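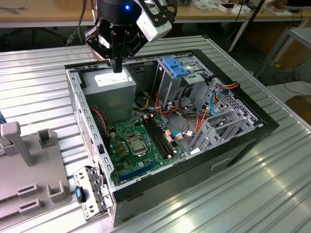
Refurbishment of Retired Desktop Towers for Classroom Use
February
By Hafþór Eyvindsson
Reading time: 9 min

1. Background

Sudport, the college where this project was carried out, replaces its office computers in batches. The retired towers go to a storeroom, and until last year they were collected from there by a recycling contractor. The computing department asked whether part of that stock could be put back into working order for the introductory hardware course, where the machines are opened, taken apart and reassembled many times in one term.

The project ran for nine weeks. Its task was to write a repeatable procedure for inspecting, cleaning, testing and reassembling one type of retired tower, and to try that procedure on a small set of units. Four towers were used. They are called units A to D in this report.

The work was supervised by the department and used a parts log called Dumemo, a simple database written by students in an earlier year. Replacement parts were ordered through Ragnarsson, a local supplier. Parts that could not be reused were sent to the sorting point at Eltadside.

2. Scope

The procedure covers the case, power supply, motherboard, processor mounting, memory and expansion slots. It does not cover monitors, keyboards or printers. Storage drives were removed by the college before the towers were released, so data removal was outside the project. Drives of a known type were fitted for testing and removed again afterward.

No repair was attempted inside any power supply. A supply that failed a test was replaced as a whole.

3. Working position

All internal work was done with the tower lying on its side and the open side facing up. Three positions were tried in the first week: upright, tilted against a block, and flat.

Upright, the motherboard stands vertical. Screws fall to the bottom of the case when released, and memory modules have to be pushed sideways, which moves the whole tower. The tilted position reduced the dropped screws but the case slid when force was applied. Flat, the board is horizontal, the force used to seat a module goes straight down into the table, and a dropped screw usually stays where it lands. The flat position was used from then on.

A metal worktable with a ribbed top has one drawback. Small screws roll into the grooves and are hard to pick up with fingers. Screws were therefore put in a lidded tray as soon as they came out. The tray had a compartment for each stage of the work, and the compartments were emptied in reverse order during reassembly.

4. Layout of the tower

With the case flat, the main parts can be reached from above. The power supply is a gray box in an upper corner of the interior, with its label facing up, so the ratings can be read without removing it. Red and black wires run down beside it toward the motherboard. The board is green and takes up the middle and lower part of the case. The processor socket is near its center under a silver metal retention bracket. The memory slots are black with small white latches at the ends, and a long blue expansion slot lies close to the edge of the board on the side toward the black front panel.

The layout affects the order of work. The wires from the supply have to be moved aside first. They are stiff near the box, and on unit B they had been folded tightly enough to leave a permanent bend. The insulation was checked at the bend and found intact.

The recessed handle slot in the case panel was used for carrying. It was not used for holding the tower during work, as a hand in the slot tips the case when the other hand presses on the board.

5. Procedure

5.1 Intake

Each tower was given a letter and entered in Dumemo with its condition on arrival. Dents, missing screws and broken latches were noted. The mains cable was removed, and the power button was held down for several seconds to discharge the supply. A wrist strap was worn from this point and clipped to bare metal on the chassis.

5.2 Dust removal

Dust was removed with a soft antistatic brush and low-pressure air. The punched holes and slots in the chassis wall were brushed from the inside out. Brushing from the outside pushed dust onto the board, which then had to be cleaned again. Fans were held still during air cleaning.

The slots on the motherboard were cleaned with air only. In unit C a brush hair lodged in a memory slot and was removed with plastic tweezers. After this the brush was kept away from all open slots.

5.3 Visual inspection

The board was inspected under a desk lamp, first from directly above and then from a low angle. The low angle shows swollen capacitor tops more clearly, as the light catches the curve. Connectors were checked for bent pins and for discoloration from heat. The memory latches were opened and closed once each.

5.4 Processor mounting

The retention bracket was opened only if the tower failed its first power test or showed a high processor temperature. Opening it without need carries a risk of bent contacts, and old thermal paste has to be replaced each time the cooler is lifted. When the bracket was opened, the paste was removed with isopropyl alcohol and lint-free cloth, and a fresh amount the size of a small pea was applied to the center of the metal plate before the cooler went back on.

5.5 Power supply test

The supply was disconnected from the board and tested with a plug-in tester that shows each output voltage. A supply passed if all outputs stayed within five percent of the rated value for ten minutes – the limit given in the course handbook. A failed supply was unscrewed, labeled and set aside for Eltadside.

5.6 Memory test

Modules were tested one at a time in the first slot, then together. The test program was run from a USB stick for one full pass. A module that gave any error was retested in a second slot to separate module faults from slot faults.

5.7 Reassembly and soak test

Wires were routed along the case wall and fixed with reusable ties. The cover was put on and the tower was run under load overnight, from 5 p.m. to 8 a.m. A unit passed if it was still running in the morning without a logged error.

6. Results

Unit A passed every test after cleaning. No parts were replaced.

Unit B passed the power supply test but gave memory errors. The errors followed the module when it was moved to another slot, so the module was replaced. The unit then passed the soak test.

Unit C did not start. Its power supply had no output on one line and was replaced with a unit from Ragnarsson. After replacement the tower started but reported a high processor temperature. The cooler was removed, the paste was found to be dry and cracked, and new paste was applied. The second soak test was passed.

Unit D started but shut down during the soak test, twice, at different times. The supply, memory and cooler were each replaced in turn with parts known to be good, and the fault remained. The fault was assigned to the motherboard. Unit D was stripped and its working parts were entered in Dumemo as spares.

Total logged working time for all units, not counting unattended tests, was 2,042 minutes. With the unattended tests included it was 2,965 minutes of the time slots booked for supervision and bench use; the overnight runs were booked as a short start and a short check only. Unit D took the largest share of the hands-on time, most of it spent swapping parts.

7. Discussion

Three of the towers are fit for the hardware course. The cost in parts was low, but the labor was high, and most of it would not be available outside a student project. The fault search on unit D should have been stopped earlier. A rule has been added to the procedure: if a tower still fails after the supply and memory have been swapped, it is stripped for spares.

The order of the tests could also be improved. The power supply test came after the dust removal and inspection, so on unit C a full cleaning was done before it was known that the supply was dead. Testing the supply directly after intake would cost little. The argument against it is that a dusty fan may affect the result – a short air cleaning of the supply alone would deal with this.

The Dumemo entries were uneven. Early entries are in full sentences and later ones are short codes, which makes them hard to compare. A fixed form with a field for each test would be better. The log also has no place for a slot fault, only for a module fault, and this was handled in the comments field.

The sample is small and covers a single type of tower. Nothing can be said from it about the failure rate of the stored stock as a whole.

8. Recommendations for the next group

Move the power supply test to directly after intake. Keep the flat working position and the compartment tray. Put a thin antistatic mat over the ribbed table surface, with a cutout at the edge for the strap lead. Order thermal paste and memory modules before the first week, as delivery from Ragnarsson took longer than planned in February. Label the spares from unit D with the test they passed, and store the board separately so that it is not refitted by mistake.

The written procedure is kept with the parts log, together with the blank inspection sheet and the voltage readings for each unit.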